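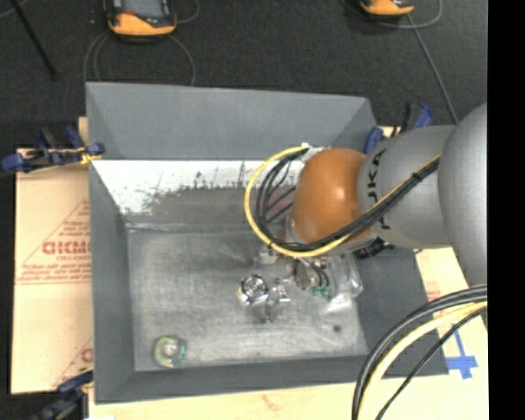
Drultley Community Radio is looking for a Music Coordinator (part-time) and for up to 12 new volunteer presenters for our overnight and weekend electronic programs. Both calls are open now and the details for each are set out separately. Please read the section that applies to you before getting in touch.

## About the station

Drultley Community Radio broadcasts on a low-power FM licence to Drultley, Minmont and the farms between them, and streams online to anyone who wants to listen. We have one on-air studio, one production room and a music library of 3,419 catalogued releases, plus a large quantity of donated vinyl that has not been catalogued. The station is licensed as a not-for-profit and is paid for by memberships, sponsorship announcements and small grants.

Daytime programming is talk, local news and general music. From 8 pm we move to specialist shows, and the largest group of these is electronic: ambient, dub techno, house, drum and bass, and a long-running program of early synthesiser music. The late schedule is branded on air as Vodness. Listeners outside the region mostly find us through Vodness, and it now accounts for more than half of our streaming hours.

## Position 1: Music Coordinator, Vodness

**Hours:** 15 per week, including one evening
**Term:** 12 months, starting in January, with a possible extension
**Pay:** $593 per week before tax, plus superannuation
**Location:** Studio at 302 Cowie Road, Drultley. Some work can be done from home.
**Reports to:** Station Manager

### Duties

- Prepare the weekly Vodness schedule and fill gaps when a presenter is away.
- Listen to incoming releases, choose what goes into the library and tag it correctly in the playout system.
- Check that presenters lodge their playlists within two days of broadcast, and compile the quarterly royalty report.
- Keep the station's Australian music content at or above the level set in our programming policy.
- Write short program notes for the website and publish playlists.
- Arrange guest mixes and interviews, including getting written permission to broadcast and re-air them.
- Train new presenters on the desk, the turntables and the emergency procedures.
- Go through the uncatalogued vinyl and recommend what should be kept, sold or passed on. We don't expect this to be finished in 12 months.

### What we need from you

You will need a broad knowledge of electronic music, past and current, and be able to program styles you don't personally enjoy. You will need experience in radio, club programming, a record shop, a label or something comparable. Paid and unpaid experience are treated the same.

You must be comfortable with spreadsheets and be accurate with names. A large part of the job is data entry, and errors in artist and track titles mean that people don't get paid.

You will need the right to work in Australia. A current Working with Children Check is required before you start, as some of our presenters are under 18. We can help with the application.

Useful but not essential:

- experience with automated playout software
- basic audio editing
- a driver's licence (the last bus to Minmont leaves before the evening shift ends)
- contacts with labels or producers in South-East Asia, New Zealand or regional Australia

### What the job doesn't include

The coordinator doesn't sell sponsorship, maintain the transmitter or present a regular program as part of the paid hours. You are welcome to apply for a presenting slot as well, and it would be assessed in the same way as anyone else's.

## Position 2: Volunteer presenters

We have one-hour and two-hour slots open between 8 pm and 6 am, and on weekend afternoons. Most overnight programs are pre-recorded at home or in our production room and delivered as a finished file. Live slots are limited and go first to people who have completed desk training.

No radio experience is needed. You can be a DJ, a collector, a producer or a keen listener. You need to be 16 or older, and anyone under 18 needs a signed form from a parent or guardian.

Presenters agree to:

- deliver at least one program a fortnight for six months
- send in a complete playlist with each program, with artist, title, label and year where known
- attend a four-hour induction at the studio, or online if you live more than 100 km away
- become a station member (concession rates apply)
- follow the broadcasting codes of practice on language and content

Programs may be themed or general. Please don't propose a show made up only of your own music. One or two of your own tracks in a program is fine if they are announced as yours.

Pre-recorded programs should be supplied as 320 kbps MP3 or WAV, peaking no higher than -1 dB, with no silence at the start. One-hour shows should run 58 minutes to allow for station IDs and community announcements. All programs are re-aired once within the following week and stay on the listen-back page for 28 days. They are then taken down.

Volunteers aren't paid. We refund fuel for travel to the studio for induction and for live outside broadcasts, up to a set limit. Keep your receipts.

## How to apply

**For the coordinator position**, send:

1. A résumé of no more than three pages
2. A letter of up to two pages responding to the section "What we need from you"
3. A two-hour playlist for a mid-evening program, with a sentence or two on the order you chose
4. Contact details for two referees

**For a presenting slot**, send:

1. Your name, age group and the town you live in
2. A paragraph describing the program and a working title
3. A demo of 15 to 20 minutes, including at least two spoken breaks
4. The times you could be available if you want to present live

Phone recordings are acceptable for the spoken parts of the demo. We are listening for clear speech and sensible track choices, and studio sound is not required.

Applications can be emailed through the contact page on the station website or left at the front desk in an envelope marked "Vodness". USB sticks will be returned if you include a stamped, addressed envelope.

Coordinator applicants who are shortlisted will be asked to an interview of 45 minutes and a short practical exercise in tagging and scheduling. Presenter applicants will hear from us by email whether or not they are offered a slot. If all slots are taken, suitable proposals are held on a waiting list for 12 months.

The studio is on the ground floor with step-free access from the rear car park, and there is an accessible toilet. If you need any changes to the application or interview process, please let the front desk know.

Issued July 2023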